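Heron Two-Section Bin, steel, for block and bar picking cells
Item 121-H / sold by Praltovine / SERVICE NOTICE ADDED, please read before ordering spares 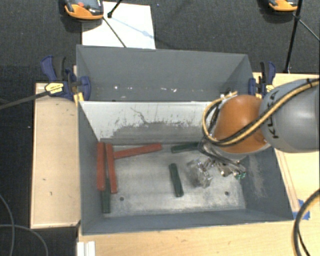 Notice first, specs further down. If you run the Heron with an arm reaching over the divider, check your hose loop before the next shift. We've had 8 reports since January of the same fault: the dress pack on the wrist (hose plus cable, tied back along the arm) swings wide when the arm comes back from a low pick, catches on the divider rim, and the arm keeps going. Result is a pulled fitting, an air leak at the gripper, sometimes a dropped part. One customer lost a connector as well. No injuries reported.

What's affected
All Heron bins with the standard divider. The bin itself is not defective but the divider rim is thin and it will hold a hose. Bins with the rolled-edge divider (suffix R) are OK.

What to do now
Stop the cell. Lock out before you reach in, air off too, not just the drives.
Check the hose for nicks on the side that faces the divider.
Jog the arm by hand to the lowest pick in both sections, slow speed, and watch the loop all the way back up. If it touches anything, shorten it or move the tie.
Check your bin clamps. Two of the reports had the bin dragged out of position, and then every pick after that was off by 6 mm or more. Re-teach the bin corners if it moved.
Do not run with a fitting that has been pulled and pushed back in. Replace it.

Fix
Free rim cover, rubber, pushes on. Ask for the Andrade cover kit, one per bin. Fits in a few minutes, no tools. It doesnt replace the hose check. Kits ship Thursday, orders in by 2 pm.

Known issue, less urgent
Long parts laid flat along the divider are hard to reach without the wrist getting close to the wall. If your gripper faults out on these, set a keep-out strip of 19 mm and let the arm skip them, then clear by hand with the cell locked out. Harish Mathew has a settings sheet for this, email and he'll send it.

Specs
Material: painted steel
Sections: 2, rear narrow, front wide and deeper
Walls: sloped
Mounting: clamp to table, clamps not included
Finish: paint wears where parts and grippers rub. Cosmetic, not covered by warranty

Spares
Rim cover kit (Andrade): free under this notice
Divider, rolled edge, suffix R: in stock
Zorard hose tie, pack of 8: in stock
Plain divider: withdrawn, dont order

Reporting a snag
Send the bin item number, arm model, where the hose caught and a photo of the tie point to Aileen Javier in service. Please inculde the program speed, we keep having to ask. Urgent or anyone hurt, phone the service desk, do not email.

Returns on unused plain dividers: Rowena Rivera, full credit, box not needed.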